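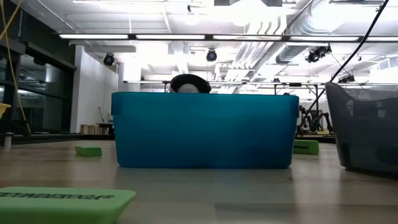
Schools Should Buy the Pencils

Every August the supply lists go up on the school websites, and every August parents walk the same two aisles with a printout in one hand. Our list this year, for one child entering third grade at Lendthorpe Elementary, ran to 34 items. I spent $167 filling it. A neighbor with two children at the same school spent more than that and still had to go back for a certain kind of folder that had sold out in three stores.

I think the lists should end. The district should buy basic supplies in bulk, hand them out on the first day, and pay for them out of the same budget that pays for desks and light bulbs.

People my age remember bringing a notebook and a couple of pencils, and many of them assume that is still how it works. The current list asks for glue sticks by the dozen, disinfecting wipes, tissues, dry erase markers, copy paper and sealable bags in two sizes. Much of this never belongs to the child at all. It goes into a cabinet on the first morning and the whole class uses it. I have no quarrel with sharing. But once a thing is bought for everybody and used by everybody, it is a school expense, and asking each family to pick up a piece of it at retail price is a poor way to pay for it.

Retail is the expensive part. A family buys one pack of erasers at the shelf price. A district buys cases. Illberg, the next district over, stopped sending out lists two years ago and now orders for its elementary schools every May, when the warehouses are quiet. According to the budget summary it mailed to residents, the cost came to $48 per student. That covers most of what I paid $167 for. Illberg does not buy backpacks or lunch boxes, and I would not expect Lendthorpe to either.

The usual objection is that taxes would go up. They might, a little. But parents are already paying this bill, and they pay it in the least fair way there is. A household with four children and one paycheck pays four times. A household with no children and two paychecks pays nothing, though it benefits from a working school like everyone else. We do not ask families to bring their own share of heating oil in November. I don't see why paper is different.

Another objection is that children take better care of things their parents paid for. I have not seen this. My son lost his new scissors by the second week, and he knew exactly what they cost because I had told him twice. Children look after things when an adult expects them to and checks. A teacher with a supply shelf and a rule about putting the caps back on will get more life out of a box of markers than I will by giving a speech in the car.

Then there are the teachers, who fill the gaps now. Some families cannot buy everything on the list, and some buy the wrong thing, and by January the glue is gone no matter what anybody did. The teacher goes to the store after work. We have come to treat this as a sign of dedication, and we thank them for it with a mug in the spring. An accountant is not asked to bring in printer paper for the firm.

There is a smaller point, but I will make it. Children notice who has the 64-color set and who has the store brand. Seven-year-olds are very good at this. When the crayons all come out of the same carton, there is one less thing to notice, and the morning gets started sooner.

What about parents who enjoy the shopping trip? I know some of them and I like the smell of new notebooks myself. They can still go. A child can carry any pencil case he wants and fill it with whatever he likes. The trip would be optional, which is how most pleasant things work.

The Lendthorpe board takes up next year's budget in the spring, and supplies are not a line in the draft. I would like to see one added, even if it starts with kindergarten through second grade and goes no further the first year. Illberg started that way too, and added the upper grades once it had a year of receipts to look at.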